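Zirnomex Retail Crime Reporting – Support
Ticket: Same theft reported over and over, portal insists nothing was sent
Status: Closed
Product: Incident portal, with Nirkero alert add-on
Site: Martinelli, Trokutstead
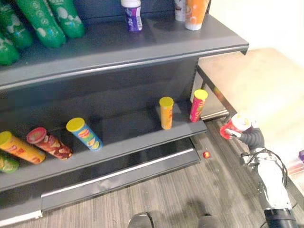

Opened by the shop, 09:12

Morning. Last night we had a shoplifting, one man, one holdall, a quantity of razor blades and coffee. I filled in the incident form on the portal at closing time, pressed Submit, and got a white page with "500" on it and nothing else. I took this to mean it hadn't worked. I pressed the button again, got the same page, shut the computer down and went home.

This morning every shop on the Trokutstead scheme has had a Nirkero alert about our man with the holdall. Then another. They are still coming. The chemist across the road has rung twice to ask whether we are under siege. The portal, meanwhile, shows no incidents for our shop at all this month, so according to you we are the safest premises in the county.

Please could you a) stop the alerts, and b) tell me whether the theft has been reported to the police or not, as I have been told to quote a reference number and haven't got one.

Support, 09:31

Thank you for contacting Zirnomex support. Please try clearing your browser's cache and logging in again. If the problem persists, reply to this ticket.

Shop, 09:40

Cleared, logged out, logged in. Two more alerts went out while I was doing it. Problem persists.

Support, 09:58

Thanks for trying that. I've picked this up from the front desk queue and I'm going to look at it properly. A few questions while I do:

Which browser are you on, and is it the back office computer or a tablet?
Did you attach any files to the report (CCTV clip, stills, receipt)?
Is the back office computer switched on now, with the portal open in any tab?
Do the alerts all carry the same time, or does the time change?

Please don't submit the report again for the moment.

Shop, 10:09

Back office computer, whatever browser was on it when it came. No attachments. I was going to add the CCTV clip afterwards, but there was no afterwards to add it to.

Yes, it's on now, I'm writing to you on it. I have the portal open in one tab and you in the other.

The theft time is the same on all of them, 18:47. The "sent" time changes. They come every few minutes, then there's a gap, then a little flurry. The flurry at opening time was the worst. The bakery has turned its handset off and put it in a drawer, which I'd have thought defeats the point of the scheme, but I can see their side of it.

Support, 10:26

That helps. I've paused outgoing alerts from your site on the Nirkero side. You can still receive alerts from other shops, you just can't send any for now. If you need to warn the other members about something live, please use the phone, and of course 999 if anybody is in danger or the offence is still going on.

Can you confirm they've stopped?

Shop, 10:44

Stopped. Quarter of an hour of silence. The chemist has rung to say thank you, so I've had three calls from the chemist today and none from anyone about the theft.

Support, 11:15

Progress so far, for the log:

I can see your report in our intake queue. It's sitting there as unfinished, so it doesn't show in your incident list. Your list only shows completed ones.
There are 87 copies of it.
Each copy triggered an alert before it failed. That's the wrong way round, and I've raised it with the developers in those words, or near enough.
None of the copies got as far as the export to the police. So the answer to your b) is no, it hasn't been reported yet. I'm sorry, I realise that's the one you'd have wanted to work.

You can report it directly by 101 or the force's website without waiting for us. Keep a note of the reference they give you and we can attach it to the record here once the record exists.

Shop, 11:52

Reported through the force's website. It took ten minutes and it gave me a reference at the end, in large letters, on a page that wasn't white. I mention it in case your developers are looking for ideas.

CCTV is saved to a stick and in the safe. The recorder here overwrites itself after a while and I'm not having that as well.

What made it fail, though? I've put in plenty of reports on this form and it's never done this. We had a lad with a trolley of steaks back in October and that one sailed through.

Support, 12:20

I compared the two. The October report has a very short description: "Male took steaks, ran." Last night's is a good deal longer.

The description box has a limit of 1,000 characters. In the old form, it simply stopped you typing when you got there. In version 2 of the form, which your site was moved to last week, the box lets you type as much as you like and the check is done at our end. When the check fails, you should get a red message asking you to shorten the text. You got the 500 page.

Can you tell me whether your description was a long one? I can see it, but I'd like to be sure what you typed is what arrived.

Shop, 12:33

It was thorough. We were told at the last scheme meeting that the descriptions were too vague to be useful and that "male, hoodie" could be half the town. So I put in his height, build, coat, shoes, bag, which door he came in by, which way he walked round, what he said to the girl on the till (he said "cheers"), and which way he turned outside. I also put in a paragraph about the street light on the corner, which has been out for weeks and has been reported to the council by me personally.

I accept that the street light may have tipped it over.

Support, 12:41

It did. Without the street light you'd have been inside the limit.

The description is otherwise very good, and I don't say that to be polite. Most of what we get really is "male, hoodie".

Support, 14:05

Update after speaking to the developers.

The portal keeps a copy of a report on your computer until our end says it has arrived safely. If the connection drops, it tries again by itself, so nothing is lost. That was added for shops with poor broadband. In your case our end never said "arrived" and never said "rejected" in a way the computer understood, so it went on trying. You shut down overnight, and when you switched on this morning it picked up where it left off with some enthusiasm. That was your flurry.

To clear it at your end:

Leave this ticket open and close the portal tab.
Open the portal again and go to Settings, then Saved Drafts.
You should see the report listed with a small turning arrow beside it. Copy the description into a blank document first and save it.
Click the arrow, choose Stop, then Delete Draft.
Log out and close the browser completely.

Don't skip the copying. Deleted drafts can't be recovered, and I'd hate you to lose the shoes.

Shop, 14:38

Found Settings. There's no Saved Drafts. There's Saved Items, Profile, and something called Wellbeing.

Support, 14:44

Sorry, the instructions I have are for the old form. Saved Items is the one. I've no idea about Wellbeing.

Shop, 14:57

Found it. Two in the list, not one. I suppose because I pressed the button twice. Copied, stopped both, deleted both, closed everything, made a tea, opened everything again. The list is empty and the computer fan has gone quiet for the first time today.

Support, 15:10

Good. Nothing new has arrived in the queue from you since 14:52. I'm merging the copies into a single incident now. Please resubmit nothing, I'll finish it by hand from the text we hold and move the street light into the Notes section, where there's no limit.

Could you send me the police reference when you have a moment, by the secure message button on your account page and not in this ticket?

Shop, 15:22

Sent.

Support, 16:03

The incident now shows in your list as one theft, with the reference attached. You can add the CCTV clip with the Add Evidence button. The upload limit is 500 MB and it does tell you if you go over it. I tested that this afternoon on a dummy site.

I've sent a message to all Trokutstead members through Nirkero saying that the repeated alerts related to one incident and were caused by a fault on our side. Once only. Your own outgoing alerts are switched back on. Could you send a test, marked TEST, and let me know it arrives just the once?

Shop, 16:19

Sent one marked TEST. Arrived at the chemist, the card shop and the hardware place, one each. The bakery's is still in the drawer.

The clip has gone up as well. You can see the shoes quite clearly.

Support, 16:30

Thank you. To close off the fault itself: until the form is repaired, keep descriptions under the limit and put the rest in Notes. If you see the white page again, don't press Submit a second time. Go to Saved Items, stop the draft, and reply here or ring us. The repair is booked in, though I haven't been given a time for it. The two parts are the missing red message, and alerts going out before a report has been accepted.

Are you happy for me to close the ticket?

Shop, 16:41

Yes, close it. One last thing, is the bit about the street light visible to the council?

Support, 16:48

No, only to the scheme and the police.

Shop, 16:50

Shame.

Ticket closed by support, 16:55
Cause: over-length description on the new form, server error in place of a rejection message, automatic retry
Workaround: keep to the limit, use Notes, stop the draft in Saved Items
Linked fault: alert sent before report accepted (open)
Help page to be corrected: "Saved Drafts" should read "Saved Items"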